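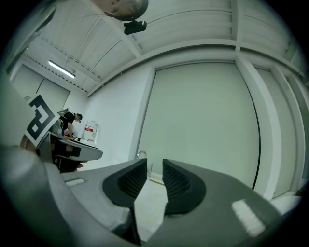
Page 2 of 4

About Follov

Follov is a small newsroom and research desk that writes about armed conflict, peace talks and the people who have to live with both. We started as an email that Teresa Carroll sent out on Friday mornings to former colleagues who wanted to keep up with the Horn of Africa and the Red Sea coast after they had moved on to other jobs. She had spent a long stretch of her working life drafting briefing notes that were read once and filed, and she thought there must be people who would enjoy reading the same sort of thing if it was written in plain English and didn't arrive with a cover sheet. There were, and they forwarded it to their friends, and before very long the Friday email had become more work than one person could do at a kitchen table.

Hagos Zeleke joined her first. Hagos had worked as a radio reporter and then as an interpreter, and he brought with him an address book that we still lean on every week (and a firm belief that you should call a person back even when the story has already run). Sumeya Tekleab came next to build up our coverage of ports, shipping and the arms trade, a subject she can talk about happily through lunch and well into the afternoon. If you have read our long series on who guards the harbors, and who pays the guards, that was hers from start to finish.

What we publish

Most of our readers know us for the Friday Letter, still free and still sent on Fridays. It went out to 495 people in its first year and now reaches up to 1,000 on a good week, which may sound modest to you but makes us very happy, as we know a fair number of those readers by name and they are not shy about writing back!

Besides the Letter we put out the Grindolel Papers, our longer studies. These come out when they are ready. The papers published so far have looked at ceasefire monitoring, at what becomes of local militias once a peace deal is signed, and at the contracts under which private security firms work in places where the regular army is stretched thin. Each one is read before publication by two people from outside Follov, and if they disagree with us strongly we print what they have to say at the back.

We also keep the Urnano Index, a running list of peace agreements and truces in the region, with the full text wherever we have been able to get hold of it. Letay Tufa looks after the Index. She would like everyone to know that scanned copies are very welcome, even crooked ones, and that she is particularly short of annexes. People tend to save the agreement and throw away the annex, and the annex is so often where you find out who was supposed to hand over what, and to whom, and by when.
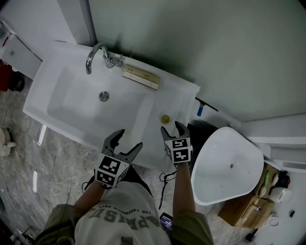
How we work

We try to speak to people on more than one side of a conflict, and we say so in the piece when we couldn't. We use satellite pictures and open records where they help, but we would much sooner talk to someone who lives down the road from the place in question. Where a source could be hurt by having a name in print, we leave the name out, along with the village and anything else that might point to them. That does sometimes make our articles a little vaguer than we would like, and we hope you will bear with us.

When we get something wrong we correct it at the top of the article, with the date, and we mention it in the next Letter as well. Hiwot Beyene, our editor, handles all corrections herself. She reads every message, and she answers nearly all of them, though it can take her a week or so when a paper is about to go out.

Where the money comes from

Follov is paid for by reader subscriptions to the Papers, by small gifts, and by a grant from the Lundgren Fund that covers the Index and nothing else. We take no money from governments, armies, political parties or security companies, and we don't carry advertising. Anyone who gives to us is told at the start that they won't see an article before it is published, and so far they have all been very gracious about it.

Come and say hello

We are always glad to hear from students, retired officers, aid workers, translators, and anybody who has been in a place we write about and thinks we ought to know something. Our next open evening is in November, with tea, coffee and a short talk by Sumeya on the harbor series. Places are limited by the number of chairs, so please write to Hiwot if you plan to come, and tell her if you are bringing a friend.

Page last updated 24 October 2018

Next page: Writing for us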